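Gastatia hand vs the old two-finger gripper, day whatever. Thread because my notes are a mess and Jitendra says if I don't write it down it didn't happen

1/ Background for anyone new. We do picking and packing trials at Barkham. Small team, two arms, one bench. Been on plain parallel grippers since forever. They're fine. They're boring. They crush anything with thin walls

2/ So February we got a pair of five-finger hands on trial from Gastatia. White shells, silver joints, very shiny, fingerprints all over them by lunch. Left and right, both mounted now. Only tuning the right one for now, left is just along for the ride

3/ Mounting was OK. Cable routing was not OK. Manual says route along the forearm, manual does not say the connector sits exactly where the forearm clamp goes. Ashraf El Idrissi filed a bit off the clamp. Don't tell Gastatia (hi Gastatia)

4/ Controller next. Ran both the stock one and our Brallness box. Stock one is smoother out of the package, no argument. But you get position mode and a "soft" slider and thats it. Want to know what the thumb is feeling? Too bad

5/ Brallness box took me 2 evenings to get talking to the hand. Wrong byte order, my fault, moving on. Once it's up you get current per finger and can stop each one separately. Massive difference on squishy stuff

6/ Cameras. Tried the overhead one first since it was already there. Useless once the hand closes, all you get is knuckles. Great view of the back of a hand

7/ Wrist cam is way better for this. Small, wide, ugly picture, blurs when the arm moves, thumb eats half the view. Don't care. You can see the fingertips and you can see the contact, and with the overhead I was guessing

8/ Clear plastic is the test I actualy wanted. Fingers on one side, thumb on the other, all the glare you could ask for. From the wrist cam:

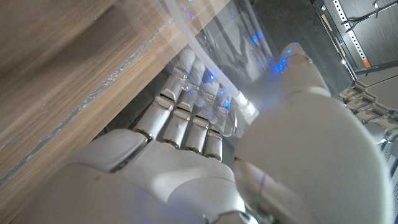

9/ What I take from that view. Fingers read fairly sharp, container is mostly highlights and creases. Blue sparkle right at the thumb tip where I want to know about contact. Any vision-only slip check is going to have a bad time in there

10/ Tried a depth camera too, the Evangelista one off the other rig. On clear plastic it sees straight through and reports the bench. Confidently. Back in the drawer

11/ So for clear stuff it's finger current first, camera second. Camera gets you to the object, current tells you when to quit squeezing. Jitendra Kanaujia has been saying this for months and is being very normal about it

12/ Numbers people will ask. Closing time on my current profile is 700 ms, fingers first then thumb. Faster than that and the thumb shoves the thing out sideways before the fingers have settled. Slower is fine but Ashraf starts sighing

13/ Grip notes, mostly for me:
thumb lands a touch low on tall things, bump the base joint up
little finger does next to nothing in a pinch, leave it relaxed
glossy fingertips slide on glossy plastic, want to try the rubber caps
re-zero after every power cycle, EVERY one, forgot twice

14/ Where the old gripper still wins. Boxes. Anything stiff with two flat sides. Swapping jaws takes a minute with one hex key. And when it breaks I can fix it with parts from the drawer, which I can't say for a finger with that many joints in it

15/ Where the hand wins. Thin walls, odd shapes, anything lying at an angle. You don't have to line up perfectly, it sort of wraps and sorts itself out. Less path planning for me = more lunch

16/ Noise: hand is quieter than I expected, a little whine off the thumb motor at hold. Old gripper clacks. I kind of like the clack

17/ Someone asked in replies if we'd buy. Dunno yet. Want a full week on the Brallness controller with the rubber caps and no more firmware suprises. And I'd like the price on spare fingers in writing

18/ Also asked: can I share the closing profile. Yes once I clean it up, right now half the variables are called test and the other half are called test2

19/ Next up is the left hand, then both together on one object. Ashraf wants to do bags. I do not want to do bags. We are probably doing bags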